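Visit report: Gendidex refurbishing workshop, Jokthorpe

Open afternoon in March, notes for the members' page
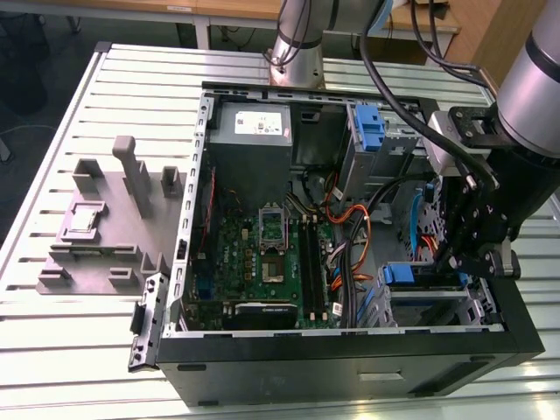
Gendidex takes in office desktops at the end of their lease, strips them down, tests the parts and rebuilds what is worth rebuilding. The workshop occupies the ground floor of a former print building on the east side of Jokthorpe. Five of us attended from the repair group. We signed in at 1 p.m., were issued wrist straps and shown around by Aurelia Stoica, who runs the intake and teardown side.

Intake

Machines arrive on pallets and are logged by weight, model and asset tag. In the month before our visit the shop logged 361 desktops, nearly all of them towers. Small form factor machines go to a separate contractor. Each tower gets a visual check for swollen capacitors, bent ports and liquid residue, and is then blown out with filtered air in an extraction booth. The booth was running during our visit and made conversation difficult for the first part of the tour.

The intake sheet has 37 fields. Berhanu Fikre, who designed it, told us that most of them are filled by the label scan and that an operator types in only seven. He would like to cut the number further. The field that causes the most trouble is the power supply rating, as the label is often turned toward the case wall and cannot be read until the unit is out. Where the label faces up with the tower on its side, the rating is read at once and the step is skipped later.

Teardown

The towers are worked on lying flat with the side panel off and the board facing up. The benches are slotted aluminum, which lets stops and clamps be moved to suit the case size. Maricica Bălan explained the order used on a standard tower:

Confirm power cord removed, hold the power button down to discharge.
Release the SATA and power leads from the drives.
Slide out the drives. Many cases use plastic latches on the drive cage, commonly blue, and need no tools.
Remove the graphics card, if there is one.
Remove memory.
Remove the cooler, then open the socket frame and lift the processor.
Disconnect the main power loom and withdraw the supply.
Unscrew the board.

The processor is taken before the board comes out because the chassis holds the board rigid while the cooler is being twisted free. Several of us do this in the opposite order at home. Maricica's view was that either is acceptable with a fresh thermal compound, but that old compound can hold a cooler hard enough to flex a loose board.

Once a processor has been lifted, its socket is inspected under a ring light. On sockets with the pins in the board, a single bent pin sends the board to the rework tray, where it is either straightened or marked for parts. A plastic cap goes over the socket before the board is stacked. I asked how often pins are bent on arrival and was told the figure is not tracked separately from damage done in the shop — a gap in the records, in my opinion, and an easy one to close.

Cable handling

This was the section I found most useful. Older supplies have fixed looms in orange, yellow, red and black, and the bundle tends to spring across the board as soon as it is released from its clips. The shop's practice is to fold the loom back over the supply and hold it with a hook-and-loop strap before touching anything near the socket or memory slots. SATA leads are removed by the connector body only. Any lead with a damaged retaining clip is discarded; the rest are sorted by length.

Testing and rebuild

Memory is tested in batches on open boards with a program called Edesen, written in house. A pass requires two complete cycles. Drives are wiped, then given a surface scan, and anything with reallocated sectors is shredded. Power supplies are tested under load for roughly 5 hours. Domnica Moldovan showed us a rack of rebuilt towers waiting for dispatch under the shop's own label, Roman. The finish was consistent and the cable routing neat, though I noted two units with mismatched blanking plates at the rear.

Questions from the group

Lamai Sitthichai asked about selling bare cases. They can be bought at the trade counter, without warranty, with the drive cage and latches fitted. Replacement latches are not sold separately at present. She also asked whether the teardown sheet could be shared, and Aurelia agreed to send a copy. I will post it when it arrives.

Practical points

Parking is behind the building and is limited. Closed shoes are required. The trade counter shuts at 4 p.m. and takes cards only. Anyone wanting to join the next visit should put their name on the list at the bench night, with a note of any particular model they would like to see opened.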